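Radka Vlachou had been running simulated kitchen tasks for months before she met the fault she now calls her favorite. "I know you're not supposed to love a bug," she says, laughing. "But this one taught me so much!"

Vlachou works on two-arm control at Warkex, and her job is to find trouble on a screen before it reaches real hardware. In July her team set up a batch of 300 runs of a produce-sorting task, with both arms sharing one table. In 17 of them, the left arm's controller reported an empty gripper while it was still closed on a pepper.

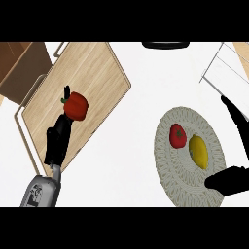
*Pepper in the left gripper, with the right arm at the plate.*

The controller read the width between the fingers and nothing else. A pepper has lobes, so a finger could settle into a dip and the gap came out smaller than the software expected. "It decided it had missed," Vlachou says. "So it did what we'd told it to do after a miss – open up and try again. And down goes the pepper!"

A dropped vegetable in a simulator hurts no one. What worried her was the next step. Once the left arm was marked as empty, the planner stopped counting the pepper as part of it and drew paths for the other arm straight through that space. Her colleague Haris Perić spotted this in run 199, and the two of them stayed until past 8 p.m. replaying it.

"Haris kept saying, 'Go back, go back,'" she remembers. "Think of a glass jar there, or somebody's hand. I got a chill, and then I got really excited, because we could see exactly where it went wrong."

She still likes to pull up views of the pepper tucked against the gripper housing, the kind of awkward hold that width alone describes so badly.

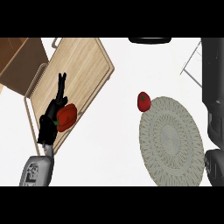
## What changed

The fix has two parts. The controller now checks contact force along with finger width, and if the two disagree, both arms stop and wait for a person to clear the fault.

"More stops, yes," Vlachou says. "I'm thrilled with every one of them." She is now building a new batch with eggplants, and she can't wait to see what they break.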